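Equipment plan for the next half year

In December we must decide what to buy for the hand-held gripper work, and Marek Baláž has asked every group for its list.

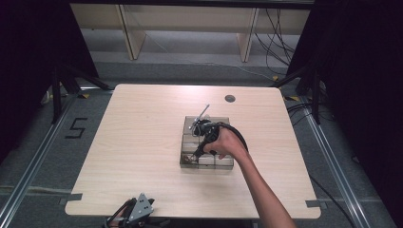
Our budget is 669 euros for each station, and the offer from Nitlow takes most of it. The Murín offer is cheaper, but spare pads are not included. I would pay for the spares. Sorting small items into a clear divided tray, with the gripper held in one hand, asks a lot from the tips. Anežka Charvát has also requested longer cables, 52 euros per set. 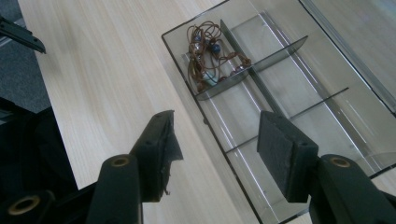

Famard can deliver pads in packs for 166 euros, and I propose to order one pack now and one in spring. The trays we can keep. Please send your wishes to Marek before the planning meeting, with the price and the delivery time written next to each part.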